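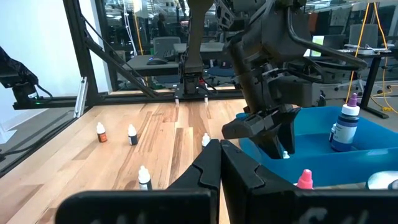 Dropper bottle

A dropper bottle is a small container for liquids which are given out one drop at a time. It consists of a body, a tip or a pipette, and a cap. Dropper bottles are used for eye and ear preparations, food flavors, essential oils, inks, glues and test liquids for aquariums and schools.

Types

Two main types are in common use. In the squeeze type, the body is made of soft plastic and a narrow plug sits in the neck. The user turns the bottle upside down and presses the sides. In the pipette type, the body is usually glass, and a rubber bulb with a thin tube is fixed in the cap. The user presses the bulb, releases it, and lifts the tube out with the liquid inside.

A third type, sometimes called the gravity dropper, has a plug with two channels. Air enters through one channel while the liquid leaves through the other. It is found mostly on bottles of oil, and it works slowly if the bottle is held fully vertical.

Size of the drop

The size of a drop depends on the width of the tip, the thickness of the liquid, and the angle at which the bottle is held. Water makes larger drops than alcohol from the same tip. For this reason a recipe which is written in drops can give different results with another bottle. Recipes that need to be exact are written in milliliters or by weight.

Labels and caps

The body of a small dropper bottle gives little room for text, so that makers often use color to separate one product from another in the same series. The cap may keep the same color through the whole series. Some makers print the name on the cap too, which helps when the bottles are stored standing in a drawer. Many caps have a ring that breaks at the first opening, and some must be pushed down before they turn.

Use in the Tolach district

In Tolach the dropper bottle has a local history. The pharmacist Folke Haugen filled bottles by hand in a shop beside the Tavis bridge and sold them to farms in the valley. He bought the glass from the Nordin works, which made bottles in 7 sizes. The smallest was known in the district as a "tavis", and older people still use this word for any little bottle. The collector Ebbe Viklund later gave more than 500 of them to the museum in Rurkness. Of these, 11 still have the original paper label. The museum shows a part of the collection every year in July.

Cleaning and reuse

Glass bottles can be washed and used again if the rubber bulb is replaced. Rubber takes up smell from oils and becomes soft after long contact with them. Plastic plugs are difficult to remove without damage, and squeeze bottles are therefore seldom refilled at home. A bottle which has held medicine should not be used for food.

Related articles
Pipette
Apothecary jar
Nordin glassworks
Rurkness Museum
Screw cap
Essential oil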